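From: Csenge Simon
To: robots-at-home list
Date: March 1, 2025
Subject: Re: [robots-at-home] Anyone going to the Rüegg open day?

Annick Mallet wrote:

> Is anybody from the list going to the Rüegg open day? I can't get away
> and I would like to hear from someone who isn't selling anything. Mostly
> I want to know two things. First, is the wiping demo live, or is it the
> same video they had up in October? Second, where does the training
> material come from? The flyer says "learned from people," which could
> mean nearly anything, including people in a simulator with a joystick.
>
> Also, did they fix the parking.
>
> Annick

They did not fix the parking. I left the car behind a tile warehouse and walked, and so did everyone else I met in line for a name tag. Mine said Simon Csenge, so I was Simon for the day, and by lunch I was answering to it.

To your first question: live, yes, with a rope in front of it. The arm is the Nendon, the one with the short wrist, bolted to a bench and running the Tandix software. Valentin Danzer did the talking. He is good at it. He puts a spill on the bench, steps back, says nothing for a bit, and lets the thing get on with it. On the run I watched from the front it found the spill, put the cloth down beside it, wiped a very clean stripe of bench that had nothing on it, and then came back and got most of the mess on the second pass. The crowd clapped. I clapped too. I have seen my brother do the same job with less conviction.

Later I went around again and stood at the side, where you can see the operator's screen. That run was better. It went straight to the spill and folded the cloth over at the end, badly but on purpose. Then somebody's kid asked if it could do the floor, and Valentin said "not this year," and I wrote that down as the most reliable statement of the day.

Now the second question, which took up most of my afternoon. The learning part happens upstairs, and you had to ask to be taken. Andri Schwaiger runs it. They have a kitchen up there, a real one that the staff use for their coffee, and people put on the head camera and clean the counter over and over while it records what they would be seeing. No joystick. A person wipes, the camera watches the hands, and the recording goes into the pile with the others. The pile stood at 1643 recordings that morning, according to a sheet taped to the door, with the last two digits corrected in pen. 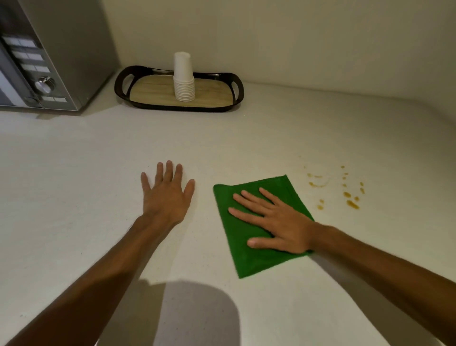

Andri's view is that the wiping itself is the easy part and the half second before it is where the trouble lives. People put the cloth down in a certain way. They lean on the other hand, they look at the mess first, they come at it from the side that saves them moving their feet. The arm has no feet and does not lean on anything, so some of this is useless to it and some of it is gold, and sorting one from the other is what he gets paid for. I asked how much was gold. He said he would rather talk about lighting.

So we talked about lighting. Shadows are a headache for them. A person bending over a counter throws a big soft one, and an early version of the software tried hard to wipe it off. I would have paid admission for that. They didn't have it on video, or said they didn't.

Sticky spills are the other headache. Water is no use for teaching, it disappears against a pale counter, so they go for things with some color in them. The trouble is that anything with sugar in it comes up in one wipe if you are quick and in five if you have been chatting. Thaddäus Gisler, who does the labeling, has to mark the point where each spill counts as gone. He and Andri do not agree on this point. They disagreed in front of me, politely, for long enough that I ate a second pastry.

Some loose ends, in case they help:

The quoted success rate is 86 percent. I asked what counted as a success and was told "no visible residue," and then I asked visible to whom, and Valentin had to go and see to the rope.

The cloths are made by Flelano and they go through a lot of them. They get changed after every 500 wipes on the bench. Upstairs they change them when somebody complains.

There is no date for a product and no price. A man next to me asked about both in several different ways and got a very nice tote bag.

Annick, if you want to go up and see the kitchen for yourself, write to Andri directly and skip the front desk, who told me flatly that there wasn't an upstairs. He said he's happy to have people in small groups as long as they don't mind wearing the camera for a turn. I did a turn. You become extremely aware of how you hold a cloth. I've wiped my own counter twice since I got home and both times felt I was being graded.

I have the flyer and a page of notes and can send either one. The notes are mostly legible.

Csenge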